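Virard 176 Tabletop Loom - Set-up Guide
Section 3: Preparing the Work Surface and Warping the Loom 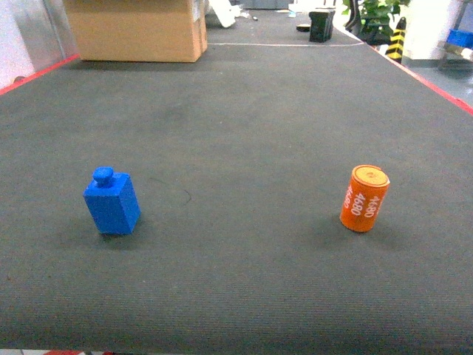 Read this section through once before you start. Warping takes most people an afternoon the first time, and it is hard to stop partway without losing tension. If you have to stop, do it at the end of step 6 in part 3.2, where the threads are tied and will hold overnight.

You will need the loom, the two lease sticks, the warping peg, both clamps, the threading hook, a roll of heavy paper and your warp yarn. The yarn in the starter pack is Collwood cotton. If you are using your own yarn, check the chart in Section 2 for the right reed.

3.1 Placing the loom

1. Choose a table that does not rock. The loom weighs little, but beating the weft will walk a light table across the floor.

2. Lay a non-slip mat or a piece of low-pile carpet under the loom. Thick pile lets the frame sink on one side, and the cloth will come out tighter on that side.

3. Set the loom with the front beam toward you. The front beam is the one with the ratchet handle on the right.

4. Fit a clamp to each side rail and tighten by hand until the loom no longer slides. Do not use pliers.

Caution: Overtightening the clamps can crack the side rails. Cracked rails are not covered by the warranty.

5. Fix the warping peg to a second table, or to the far end of the same one. The distance from the peg to the back beam sets the length of your warp. Allow extra for the part you cannot weave, which is lost at both ends.

3.2 Direct warping

Wind the back beam so that the apron rod hangs over the top and comes to rest behind the heddle. Check that both pawls are engaged. If one is loose, the beam will unwind as soon as you pull on the yarn.

1. Put the heddle in the neutral position.

2. Tie the end of the yarn to the apron rod with a double knot. Start at the left if you are right-handed.

3. With the threading hook, draw a loop of yarn through the first slot. Use slots only at this stage. The holes are filled later.

4. Carry the loop to the peg and drop it over. Keep the yarn snug but not stretched.

5. Return to the loom, pass the yarn around the apron rod and draw the next loop through the next slot. The yarn should go over the rod one time and under it the next. Continue until you reach the width you want.

6. Cut the yarn and tie it to the apron rod. Tie a piece of scrap yarn tightly around the whole bundle, a hand's width from the peg.

Note: If you change colors, cut the old yarn and knot the new one at the apron rod. Knots made at the peg end tend to slip when the warp is wound on.

3.3 Winding on

A helper makes this part much easier. One person holds the warp and the other turns the back beam.

1. Lift the loops off the peg and cut through them at the end.

2. Hold the warp in one hand with a firm, even pull. Do not comb it with your fingers. Combing moves the slack around and does not get rid of it.

3. Turn the back beam slowly. Feed in the heavy paper as you go, so that each layer of yarn lies on paper and not on the layer below. The paper should be wider than the warp by at least a finger on each side.

4. Stop when the cut ends hang just in front of the front beam.

Caution: Keep hair, sleeves and jewelry clear of the ratchet while the beam is turning.

3.4 Threading the holes

Each slot now holds 2 ends. Take one out and draw it through the hole next to it, always on the same side. Work across in order. When you finish, every slot and every hole in the width of your warp should hold a single end.

Check for crossed threads by raising the heddle and looking through the gap from the side. A crossed thread shows up as a line running through the open space. Fix it now - it can't be fixed once you have started weaving without cutting the thread.

3.5 Tying on

Tie the ends to the front apron rod in small groups, starting at the center and then working outward from side to side. Make the first half of each knot only. When all the groups are on, go back across and tighten each one before finishing the knot. Pat the warp with a flat hand. Soft spots need retying.

The Grallach rod supplied with older looms is thinner and may bow in the middle. Replacement rods can be ordered from Quartey, part list in Section 9.

The photograph in this section was taken by Adwoa Ansah.

Continue to Section 4: Winding the Shuttle and Weaving the Header.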